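About Drurkel

Drurkel is a planning office for small automation purchases. We work with plants, labs, packing rooms and trade schools that are thinking about a first robot arm, or a second one after the first did less than expected. We do not sell arms, grippers or software, and we take no commission from anyone who does. Clients pay a fixed fee for a written plan and a budget they can put in front of whoever signs for it.

The office was started by Solange Leite and Tae-yang Yook, who had both worked on the buying side of a food packaging company. Their first joint project was a spreadsheet that listed every cost of an arm that was missing from the quote. That sheet is now in its seventh version and is still the base of our work.

What we do

A standard job has 3 parts.

Task review. We visit the site and write down what the arm would have to pick up, where it would put it, and how much the parts vary in size, weight and surface. Most clients come to us with a model of arm in mind. We ask them to put that aside until the review is done, as reach and payload should follow from the task.

Simulation. We build the task in a simulator and run it with two or more gripper types. Simple objects come first: balls, bowls, blocks. If a gripper has trouble with a ball on a flat table, there is little point in pricing it for molded parts in a bin. Simulation does not settle everything. Friction values are estimates, soft or wet items behave poorly in the model, and lighting is not to be trusted for camera work. It is good at showing reach problems, awkward wrist angles and collisions between fingers and nearby items, and these are the faults that cost the most to fix once the base is bolted down.

Budget. The final document covers purchase, installation and the first years of running costs. It is broken down by line so that items can be moved between budget years.

How we budget

A quote for an arm usually covers the arm, its controller and a cable set. Our budgets also carry the following lines, whether or not the client expects to need them:

Gripper and spare fingers
Mounting stand or table, including floor anchors
Guarding or area scanner, and the risk assessment
Electrical work and compressed air
Simulation and programming hours
Operator training, with cover for the people being trained
Spare parts held on site
Yearly service
Removal and disposal of whatever stood there before

Training cover is the line most often cut and most often put back. A plant that sends two operators away for a week still has to run the shift.

We price spares at list. Discounts on spares tend to be offered at the time of sale and are hard to get later, so a plan that depends on them is a weak plan. Where a client has a firm offer in writing, we enter it beside the list price and show both.

We also state what a job would cost if it were left as manual work. In some reviews that is the cheaper option over the full term, and the report says so.

Size of the work

As of 2018-11-11 we have completed 79 plans. The shared cost file behind them holds 3,768 priced items, each with a source and the month in which it was last checked. Items that have not been checked for a year are flagged and are not used in a budget until someone has called the supplier. The full check is done each August, when fewer site visits are booked.

A plan for a single arm takes 7 weeks from site visit to final report. Two arms sharing a work area take longer, mainly on account of the safety review. We do not plan full production lines and will pass such requests on.

People

Solange Leite runs site visits and task reviews. She is the first contact for new clients.

Tae-yang Yook keeps the cost file and signs off on all budgets.

Xiaoqing Qin builds the simulations. Her notes on gripper choice are included in each report as an appendix, with the settings used, so that a client's own staff can repeat the runs.

Jawad Memon handles safety reviews and electrical planning. He also reads supplier terms, in particular the sections on software licenses and what happens to them when a controller is replaced.

Nazanin Kiani manages the schedule, contracts and invoices.

Project names

Each type of plan has a name, which you will see on quotes and invoices. Nornalero is the single-arm plan described on this page. Hellström is the two-arm plan. Pravberg is a short desk review of a quote you already have, without a site visit or simulation. It is returned as a marked-up copy of the quote with a list of missing lines and is the usual choice when a purchase date has already been set.

What we need from you

Before a site visit, please send a floor plan with dimensions, samples or drawings of the parts to be handled, the current output per shift, and the date by which money has to be committed. If that date falls inside the planning period, tell us at the first call. We can issue the budget lines with long lead times ahead of the rest, starting with the stand, guarding and electrical work.

Simulation files are handed over with the report and belong to the client. The handover set includes the scene, the arm and gripper models where the license allows it, and still images from the runs at the points where the gripper closes on the object.

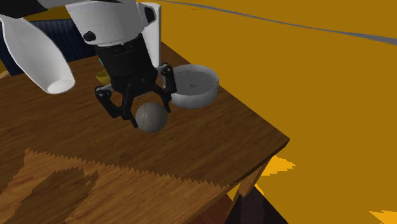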